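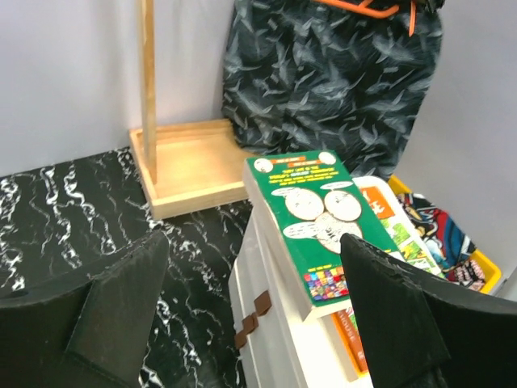 A comment left by Yeoh on last term's version of these notes asks why a payment that takes two seconds to approve can take two days to arrive, and whether the bank is simply sitting on the money. The question comes up every year, so the handout now starts with it.

Category: Course Materials / Payments and Settlement
Posted in June by the course instructor

Unit 7: Correspondent banking and prefunding

1. Messages and money

A cross-border payment has two parts. One is the message, which tells a bank who should be paid and how much. The other is settlement, when value moves between the accounts the banks hold with each other. The message is fast. Settlement depends on opening hours, on which accounts exist, and on whether there is money in them.

So to Yeoh's question: sometimes a bank does hold the money, but more often the payment is in a queue. It may be waiting for a cut-off time, a compliance check, or a balance at another bank.

2. Nostro and vostro accounts

Suppose Bank A wants to make payments in a currency it doesn't handle at home. It opens an account with Bank B in the other country. Bank A calls this its nostro account ("ours, held with you"). Bank B calls the same account a vostro account ("yours, held with us"). There is only one account. The name depends on who is talking.

If A and B have no direct relationship, the payment goes through a third bank that has accounts with both. Long chains are more common for small currencies. Each bank in the chain may take a fee and run its own checks, and a missing address line can stop the payment at any of them.

3. Prefunding

A payment company that promises fast payout has to keep money in the destination country before its customers send anything. This is prefunding. It works well for the customer, but it ties up cash.

Worked case. Tretirus is a small remittance firm with a payout partner, Girklow. On a normal day Tretirus sends 28 payments through Girklow, and the total is $2,745. Girklow pays out the same day from a balance Tretirus keeps with it. Topping up that balance takes 2 days.

The balance therefore has to cover at least two days of payouts:

2 x $2,745 = $5,490

That is the minimum with no bad luck. Before a long holiday the top-up may take longer while customers send more than usual, so Tretirus would want a larger cushion. How much larger is a business decision – there is no standard figure, and you should say what you assumed when you do the exercise.

Note that the cost of prefunding is the cost of the idle money plus the exchange rate risk. If the payout currency falls while the balance is sitting there, Tretirus takes the loss.

4. Ways to hold less

Netting. If money flows both ways between two partners, they can settle only the difference. This helps little when nearly all the traffic goes one way, as with most remittances.

Credit. The partner pays out first and is repaid later. The partner now carries the risk and will charge for it.

Bridge assets. The sender buys a digital token, moves it, and the receiver sells it for local currency. The transfer can finish in minutes. Check two things before you call this cheaper: the spread on the purchase and the spread on the sale. In a thin market these can cost more than the prefunding did.

Local acquisition. A firm buys part or all of a payment company that already has licenses and accounts in the region. This saves time on licensing and bank relationships, though regulators may need to approve the purchase.

5. Exercise

Ostow has the same daily volume as Tretirus, but its top-ups take 7 days. Work out the minimum balance. Then describe in a paragraph which of the methods in section 4 you would look at first and what you would need to know about the payout market before choosing. Show your working for the balance. Bring a copy to the next class, and read the section on cut-off times in the Unit 8 notes.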